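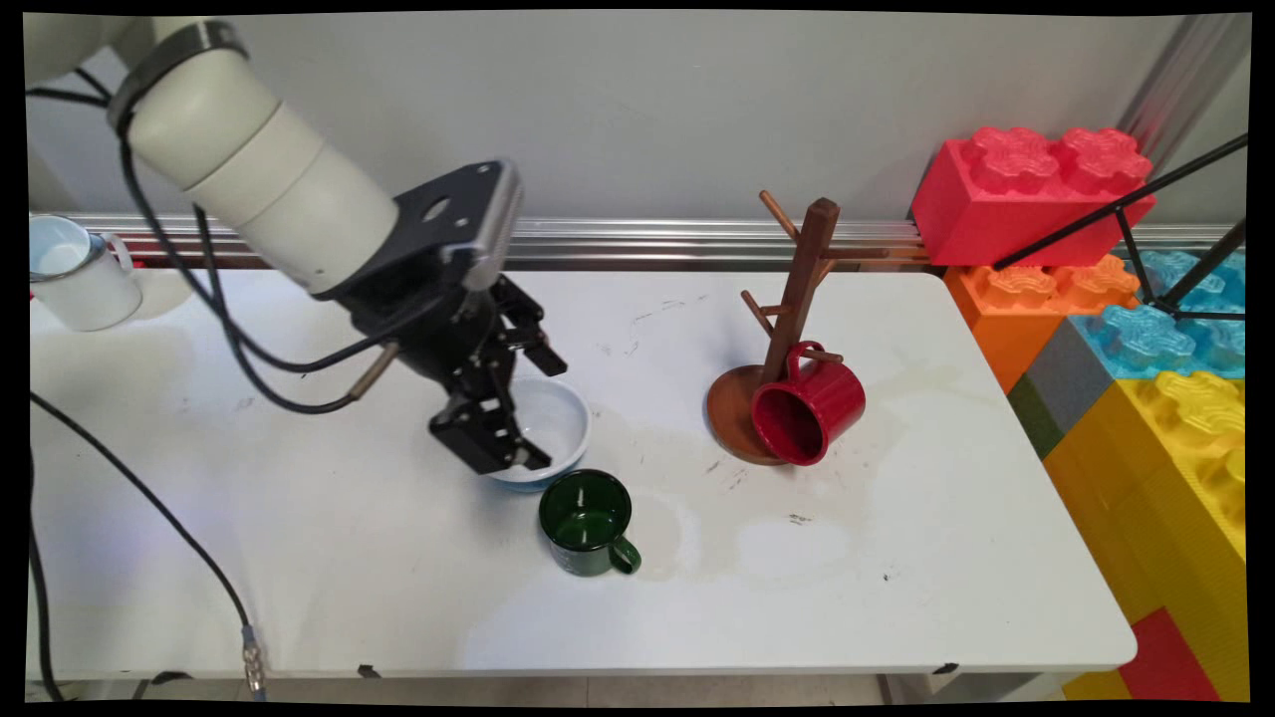 Chapter 4
Glazes and Enamels: Glass on the Surface

Most of the vessels in an ordinary kitchen are covered in glass. The plates are, the bowls are, and so are the mugs, whether they are made of clay or of steel. The glass is thin and is fixed so firmly to what lies beneath it that people seldom think of it as a separate material. When it chips, the difference becomes plain. A chip in an earthenware plate shows a dull, porous body that takes up tea and grease. A chip in an enamel mug shows dark metal, and in time it shows rust.

This chapter deals with those coatings. On clay we call the coating a glaze, and on metal we call it an enamel, or more fully a vitreous enamel. The two words have separate histories and the two trades have kept largely apart, but the chemistry is close enough for them to be studied together. Chapter 3 covered the clay body and what happens to it in the kiln. You should have read at least the section on vitrification before going on, as the terms introduced there are used here without further explanation.

What you will study in this chapter

4.1 What glass is, and why it does not crystallise on cooling
4.2 The parts of a glaze: silica, flux and alumina
4.3 Fit: matching the coating to the body
4.4 Enamel on steel and cast iron
4.5 Colour from metal oxides
4.6 Faults and how to read them

Key terms: flux, frit, slip, ground coat, crazing, shivering, thermal expansion, reduction, opacifier

4.1 A first look

Silica is the main ingredient of nearly all glazes and enamels. It makes a very good glass on its own, but it melts at over 1,700 degrees Celsius, which is hotter than any pottery kiln runs and hotter than the melting point of steel. Something has to be added to bring the temperature down. The substances that do this are called fluxes. Common ones are the oxides of sodium, potassium, calcium and boron. Lead oxide was used for many centuries and gives a bright, smooth surface at low temperatures, but it is poisonous and has been given up for tableware in most countries.

A mixture of silica and flux alone would be runny when molten and would slide down the side of the pot. Alumina, usually supplied by adding clay to the recipe, stiffens the melt so that it stays where it was put. It does not always stay there completely. A glaze tends to draw back from sharp edges and gather in hollows, and where it gathers it is thicker. With a coloured glaze the thickness can be seen, as the colour usually deepens with it.

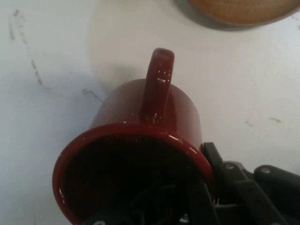
The red glazes are a good place to see why colour is treated in a section of its own. Iron oxide is cheap and is found in most clays, and it can give yellow, brown, green, black or a rusty red depending on how much is present and how the kiln is fired. Copper gives green when there is plenty of air in the kiln. When air is kept short, a condition known as reduction, the same copper can give a deep blood red. Potters in China had mastered copper reds several hundred years before European workshops managed to copy them. Many modern red glazes use neither method and depend on a manufactured stain, in which the colouring matter is sealed inside a more stable crystal so that it survives the firing.

Case study: the Guthrie works at Skandwood

The Guthrie works made enamelled kitchenware in the town of Skandwood for two generations, and its firing books have been kept. They are useful to the student because the foremen wrote down failures as well as successes. Torquil Cruickshank, who ran the furnace room for much of that time, noted the weather, the batch of frit and the name of the person loading each rack.

One run of entries, all from January, concerns a green enamel that was coming off the rims of mugs in small flakes. Cruickshank first blamed the frit and sent a sample back to the supplier. The new batch did the same. He then blamed the furnace, and had the door seals replaced. The fault was in the end traced by Solange Roussel, a chemist employed by the firm, to the pickling bath in which the bare steel was cleaned before coating. The acid had become weak, a film of grease was being left on the metal, and the ground coat was not taking hold. It was worst at the rim, where the steel was curled over and the bath could not easily reach.

We shall return to these entries in Section 4.6, where part of the firing book is reprinted on page 31. For the present, notice two things about them. The fault showed itself in the top layer, but it began with the metal. And the men in the furnace room could not have found it by looking at the furnace, however carefully they looked — the answer lay in another building.

Before you begin

The practical work for this chapter needs a test kiln, a set of glazed tiles and an accurate balance. Dry glaze materials should be weighed in a ventilated space and a suitable dust mask should be worn. Wet the bench before wiping it down. Do not sweep it.

If your school or college has no kiln, the exercises marked with a star can be done with broken household crockery and a hand lens. Jean Swanson's notes on examining a broken edge, given in the appendix, will help with these. Handle the pieces with gloves.

Preliminary questions on page 34 may be attempted now. You are not expected to get them right at this stage, but keep your answers and compare them with what you would write after Section 4.3.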